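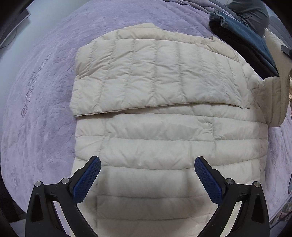 Diary: the jaw that would not let go

I stopped work on the jacket before lunch. The right jaw of the Zurkska stuck closed with the trigger fully released, and it did so again after I had turned the unit off and on. The rest of the day went on finding out why.
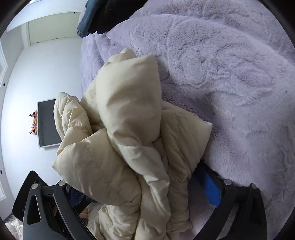

Grornum, July 2025

The plan for this morning was puffy clothes on the bed. We have plenty of flat cotton and hardly any padding, and the arm at Damgaard keeps letting go of anything with filling in it. So I had the cream jacket on the lilac blanket and was folding it, shaking it out and starting again. Jeans were to come after.

The first hour was fine. Then the grip went heavy. I let go of the trigger and the quilting stayed pinched. I put my other hand in to pull the cloth free, as I have done many times, and the jaw shut a bit further and caught the side of my thumb. No blood, a red mark. I should have cut the power first. I wrote that down in the log as well, so that it's there in my own words.

Rang Ketill. He had me take the pads off and work the linkage by hand on the kitchen table. It was stiff for the last part of its travel. One pivot screw had been done up too tight, and I think that was me, when I changed the pads in December. With the screw eased back the jaw moved freely, but Ketill didn't like the sound of it closing by itself and neither do I. A tight screw would hold it shut. It wouldn't drive it.

He went through the log this afternoon and found the width reading jumping on 13 of the 355 takes I made with this unit this week. Those are out. The whole set stands at 1,781 and Hélène MacPherson wants every one of them checked for the same jump before anything goes to Cidolden. She was quite calm about it. It will cost us 2 days.

The unit goes back to Ketill by post tomorrow with the sensor lead taped down. Until it comes home, no hands between the jaws with the power on, and I have put a strip of tape on the switch to remind me.

Thumb a bit sore this evening. Still need to do the jeans. Must buy stamps and a padded envelope.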